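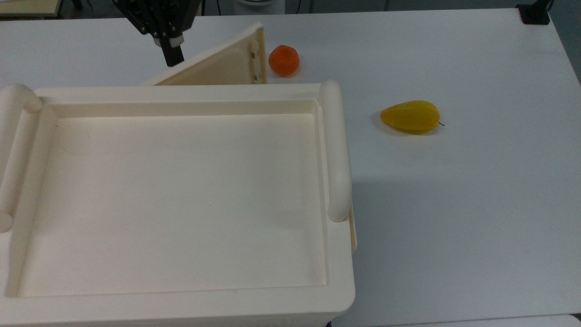
About Clidus

Hi, I'm Salma El Sherbiny, and I started Clidus with Baltazar Bañuelos after we'd both spent way too long fixing robot cells that had no house rules at all. We help small shops and schools write down how they work with robot arms – and then we stick around until people really do it!

Our rulebook is 11 pages long and written in plain words. Clear the table before you power up. Same start position every time. One person holds the stop button and does nothing else (yes, even if the phone rings). If you change a gripper finger, you log it and run slow for the first ten minutes. We follow all of it ourselves, on every pick-and-place job, fruit included.

Baltazar runs the training days and I do the site visits and most of the arguing about fences. So far 87 teams have gone through the course, and the last big rewrite came out in March after the crew at Bouzid sent us a long, very fair list of complaints about the lockout chapter.

Want a copy of the rules, or a second pair of eyes on yours? Write to us through the contact form – Baltazar reads everything first, so say hi to him.

Page updated Apr 22, 2026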